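Homdale开放日演示

Homdale开放日演示是机器人软件公司Flasis在其Homdale园区举办的一次公开演示活动，时间为某年7月，主题为“家用机械臂开柜门”。 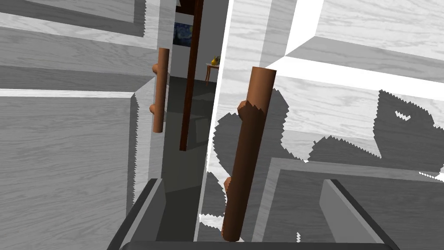 活动原定展示一套名为Podon的控制程序在仿真环境和实体厨房中连续完成开门任务，最终公开进行的只有仿真部分。该活动在规模上并不突出，但因主办方公布的成功率口径与到场者的记录不一致，后来在家用机器人评测的讨论中多次被引用。

目录
1 背景
2 场地与安排
3 演示内容
4 成功率争议
5 对仿真画面的批评
6 主办方回应
7 后续
8 参见

背景

Flasis早期从事仓储分拣软件，后转向家用场景，Podon是其转向之后的第一个公开项目。按照公司的介绍材料，Podon是一套“通用家居操作策略”，可根据夹爪附近的视觉输入决定抓握和拉动的动作，不依赖柜体的尺寸图纸。材料中没有说明“通用”的范围。外界能够查到的任务说明只涉及一类物体，即带竖直拉手的平开柜门，抽屉、推拉门、按压反弹式柜门和无拉手柜门均未列入。

开柜门在机器人研究中是一项常见的测试任务。它要求夹爪对准拉手、夹住拉手，并沿门轴决定的弧线移动。弧线估计稍有偏差，夹爪便会滑脱，或者对拉手施加过大的侧向力。在仿真中，侧向力过大通常只表现为一个数值；在实体柜子上则可能损坏拉手或铰链。这一差别在开放日之前已有人提出，演示当天又成为提问最集中的话题。

Flasis在开放日前两个月发布过一段宣传短片，片中的实体机械臂打开了一扇厨房吊柜的门。短片经过剪辑，从夹爪靠近拉手到柜门完全打开之间至少有一处切换。公司没有发布未剪辑的版本。短片的旁白称Podon“已经准备好走进家庭”，这句话后来被反对者反复引用，公司则在网站改版时将其删去。

场地与安排

Homdale园区原为一处家具展销场地，Flasis租用其中一层作为办公室和测试间。开放日分上午、下午两场，上午面向合作企业，下午面向登记的公众。主办方称全天登记人数超过2,000人。评测撰稿人姚艳玲（Yanling Yao）在其发表的记录中对这一数字表示怀疑，理由是下午场所在的房间很小，入场者需分批轮换，每批停留时间很短。主办方没有公布实际到场人数，登记人数与到场人数是否为同一概念，也没有得到澄清。

演示由项目负责人殷胜利（Shengli Yin）主持，殷美芳（Meifang Yin）负责仿真环境的讲解。仿真场景的搭建工作据称有一部分外包给Szulc工作室完成，分工的具体情况未公开。公开场次的解说使用中文，另备有英文提纲，两份提纲在任务范围的表述上有出入：中文提纲写的是“柜门”，英文提纲写的是“选定的柜门”。

实体演示原定于下午三时开始。到三时二十分，主持人宣布因“标定原因”改为继续播放仿真。所谓标定原因指的是什么，当天没有进一步说明。隔壁测试间的门在下午场期间一直关闭，观众未获准进入。

演示内容

仿真演示以夹爪后方的视角为主，观众可以从两指之间看到目标拉手。场景为一套住宅内景，柜门为灰白色木纹面板，配棕色圆柱形竖拉手，柜体之外还能看到房间的一部分，包括墙上的一幅小画和远处的一张小边桌。按照讲解，这些陈设用于让画面更接近真实住宅，并不参与任务的判定。

每一轮演示从夹爪张开、停在柜门前的状态开始，由程序自行选择一个拉手并尝试开门。讲解者将流程分为接近、夹持、拉动和释放四个阶段，其中前两个阶段的计算时间最长。下午场播放的轮次中，既有顺利完成的，也有夹爪在拉手旁反复调整后超时的。播放到超时的轮次时，讲解者多次切换到下一轮，姚艳玲在记录中认为这种做法使观众难以形成对失败比例的印象。殷美芳在现场的解释是时间有限，且失败的轮次“看起来都差不多”。

场内提供了一台操作终端，观众可以更改柜门的木纹、颜色和光照方向，但不能更改拉手的形状，也不能移动柜体。来自一家厨具租赁公司的观众米扎努尔·阿坎达（Mizanur Akanda）要求将拉手换成横向安装，得到的答复是当前版本没有开放这一选项。他随后询问离线版本是否测试过横向拉手，主持人称“内部有相关数据”，未给出数字。

成功率争议

开放日的展板上写明，Podon在仿真中进行了3,000轮测试，“绝大多数”获得成功。展板未注明“成功”的定义。演示结束后，Flasis应多名观众要求在网站上补充了一份两页的说明，争议由此而起。

根据该说明，一轮测试在柜门开启角度超过设定阈值时即记为成功，夹爪此后是否仍握住拉手、柜门是否回弹、过程中是否碰撞到相邻柜门，均不影响判定。说明还提到有435轮因“初始状态无效”被剔除，没有计入分母。初始状态无效的标准同样没有列出。批评者指出，如果夹爪起始时离柜门过近或角度不佳也被归为无效，那么被剔除的恰好可能是最困难的一批情形，而在真实厨房里，机器人没有机会剔除自己所处的位置。

控制工程教师莱努察·多布雷（Lenuța Dobre）参加了上午场，她在一篇评论中提出三点意见。其一，以角度阈值作为唯一标准，会把“把门撞开”与“把门拉开”视为同一结果。其二，两扇相邻的门拉手相距不远时，程序选错目标是否算作失败，说明中没有交代。其三，测试轮次之间只改变了材质和光照，几何变化很少，轮次再多也只是重复回答同一个问题。她在文末写道，自己并不认为数据是编造的，只是看不出这些数据能支持展板上的哪一句话。

支持者的意见主要集中于任务本身的难度。有评论认为，从近距离视角完成夹持已属不易，早期项目采用宽松标准在业内相当普遍。反对者对此的答复是，宽松标准本身没有问题，问题在于标准没有与结果写在同一块展板上。

对仿真画面的批评

部分讨论涉及仿真画面的质量。演示画面中的阴影边缘呈明显的锯齿状，夹爪和拉手投在柜门上的影子尤其如此。由于Podon以视觉作为输入，有观众询问这类阴影是否会影响程序对拉手边界的判断，以及程序换到阴影柔和的真实光照下是否仍能工作。

殷美芳答称，训练中使用过多种光照设置，阴影质量对结果“影响不大”。她没有引用对照测试。多布雷在评论中认为，这一说法可能成立，也很容易检验，只需在提高阴影精度后重复同一组测试即可；既然公司有能力运行数千轮仿真，没有做这项对照便显得缺乏理由。

另一种批评针对视角的选择。以夹爪后方视角播放，观众看不到机械臂的其余部分，无从判断手臂在开门过程中是否会与台面、墙体或柜体本身发生干涉。阿坎达在下午场要求切换到侧面视角，主持人表示终端上未安装该视角。一些文章据此推测仿真中只有夹爪而没有完整的手臂模型，Flasis否认了这一推测，但没有发布侧面视角的录像。该问题至今没有公开材料可以证实或排除。

主办方回应

殷胜利在活动后的书面答复中承认展板“写得过于简略”，同时坚持剔除无效轮次是合理做法。他表示，仿真偶尔会生成夹爪与柜门已经重叠的初始状态，这类轮次没有物理意义，理应排除。答复没有说明在被剔除的轮次中，重叠情形占多大比例。

关于取消的实体演示，答复称现场柜体在搬运后位置发生偏移，重新标定需要的时间超出预期。这一解释受到的质疑较多。Podon的介绍材料强调其不依赖柜体图纸，能够应对摆放位置的变化，而柜体移位正属于此类变化。姚艳玲就此写道，假如换个位置就需要停下来标定，公司宜先修改介绍材料。答复发布后，介绍材料中的相关段落保留了原样。

后续

开放日之后，Flasis发布了Podon的一份更新报告，其中包含1,048轮新的仿真测试，判定标准改为柜门开启超过阈值并且夹爪在结束时仍保持夹持。报告给出的成功比例明显低于原展板的措辞所暗示的水平。由于新旧两组测试使用的柜体模型不同，两者不能直接比较，报告本身也承认了这一点。碰撞仍未列入判定标准。

公司同时宣布将择期补办实体演示，并邀请外部人员自带柜门到场测试。多布雷和阿坎达均表示愿意参加。补办日期先后推迟过两次，报名页面后来改为一般咨询页面，公司没有发布取消通知。

Szulc工作室在其作品目录中列有与Homdale开放日有关的住宅内景，仅标注为“展示用场景”。这一标注引起过小范围的讨论，有人认为它说明演示场景与正式测试场景并非同一套；也有人认为这只是目录的通用写法，不足为据。Flasis没有就此发表意见。

参见

平开门操作任务
仿真到现实迁移
机器人夹爪
成功率（机器人评测）
家用服务机器人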